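FOR IMMEDIATE RELEASE

Bandilov opens purchase planning service for small plants buying their first robot arm

Simulate first, then sign. New service gives buyers a full budget sheet before any hardware is ordered

MACLEISH, December — Bandilov, the equipment planning firm, today opened its purchase planning service to small and midsize plants that want a robot arm and don't yet know what one will cost them. The service is called Flotach. It covers the arm, the gripper, the sensor, the table it all gets bolted to, the power drop, the training hours and the spare parts. One sheet, one total, before a purchase order goes out.

Orders for planning work open at 10 a.m. today. First slots go to customers who were on the pilot list.

"People get a quote for an arm and think they have a budget," said Catalina Godoy, head of planning at Bandilov. "They have a budget for an arm. Then the gripper quote comes in. Then the guarding. Then somebody asks who is going to program it and the whole thing goes back to finance for another quarter."

The pilot ran with 13 plants. Mostly food packing, ceramics, small parts, one commercial laundry. Most had never owned an arm. A few had one in a crate, bought at the end of a budget year and never installed. Bandilov took both kinds.

How it works

A buyer sends in the task. Plain words are fine. "Pick up a small block and set it on a plate" is a perfectly good task description and in fact it's the kind of thing the planning team likes to start with, as a warm-up, before anyone gets into the real parts with their real tolerances. Bandilov then builds the task in simulation: arm, gripper, table, objects. Reach gets checked. Gripper opening gets checked against the part. Where the sensor points gets checked too, which is a step buyers skip alot.

After that the layout is changed. Table moved, part turned, a plate swapped for one with a busier pattern, lighting up or down. If the plan only holds in one tidy layout, the buyer hears about it at this stage, while changes are still cheap.

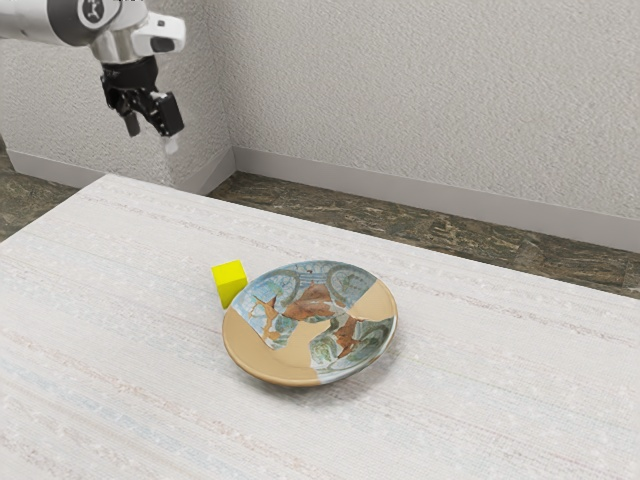
Each Flotach report comes with up to 100 simulated layouts per task, and a short written note on every one that fell over. Buyers keep the files. They can hand them to any vendor they like, Bandilov does not sell arms and takes no commission on them.

"We had two quotes on the desk and they looked the same to me," said Chukwuemeka Abubakar, operations manager at Citura, a ceramics packer that took part in the pilot. "Same reach on paper, close on price. In the sim one of them couldn't get to the back of our table without folding up on itself. I'd have found that out after the check cleared."

Citura went into the pilot planning to buy two arms. It came out with a plan for one arm, a better gripper and a longer training line. The second arm is parked in next year's budget, pending how the first one does. Abubakar said the gripper line was the part he'd gotten wrong. His first draft had it as an accessory. "It's the part that touches the plates. It should have been the first thing I priced."

What's on the sheet

The budget sheet has 37 lines. Some will be zero for a given site and that's fine, they stay on the sheet anyway so the buyer can see that they were asked. Lines include:

Arm, controller and cable set
Gripper, plus spare fingers and pads
Sensor and sensor mount
Table or pedestal, including floor work
Guarding and safety review
Power and network
Programming, first task
Programming, each added task
Operator training, first shift and later shifts
Downtime during install
Service contract, and what happens when it runs out
Freight, crating, disposal of crating
Resale or trade-in value

The downtime line gets the most pushback. Plants tend to leave it blank. Bandilov fills in a figure based on the buyer's own output and then argues about it.

Simulated results are a planning tool and do not replace a test on the real part. Bandilov says so on the front page of every report. A simulated plate won't tell you how slick a glaze is, or how a pad wears by the end of a long shift. Where grip is the open question the report says "test before purchase" and names the test. Several pilot sites rented a gripper for that purpose and put the rental on the sheet as its own line.

Lease, buy or wait

The service also runs the sheet three ways: outright purchase, lease, and hold for a year. The hold case was added during the pilot after two sites asked for it. Both had a product change coming and weren't sure their parts would be the same size by summer. One of them held. The other leased and wrote a swap clause for the gripper into the agreement.

"Waiting is a real option and it has a real cost," said Godoy. "So put a number next to it. If the boss wants to wait, OK, now the boss can see what waiting costs."

Godoy said the team will not recommend a brand. Reports list requirements: reach, payload, gripper opening, sensor position, cable length. The buyer takes the list to vendors and gets quotes that can be compared line by line. Pilot sites reported that vendors were quicker to reply when the requirements showed up with a layout attached, and that the replies had fewer blanks in them.

Pricing and timing

Flotach is sold at a fixed fee per task, with a lower fee for each added task on the same arm. Quotes are given after an intro call. Bandilov does not charge for the call. A second round of simulation is included if the buyer's part or table changes before the purchase order is signed. After signing, changes are billed by the hour.

Turnaround depends on the task. Simple pick and place jobs move fastest. Anything with soft goods, liquids or parts arriving on a moving belt takes longer and may need a site visit. Travel is billed at cost.

Plants that already own an arm can book the sheet on its own, without simulation, to plan for a new gripper or a second task. Seperate price, same 37 lines.

What to have ready for the call: part size and weight, a table height, a rough sketch of the space with the walls marked, shift pattern, and the date the money has to be spent by. Buyers who don't have all of it should call anyway. The sketch can be on the back of something.

About Bandilov

Bandilov plans equipment purchases for small and midsize manufacturers. The firm is based in MacLeish and works with plants on automation budgets, vendor requirements and installation schedules. It is privately held.

Media contact

Catalina Godoy, Bandilov, planning desk. Interview requests for Citura go through the same desk. Sample budget sheet on request, blank or filled in.

###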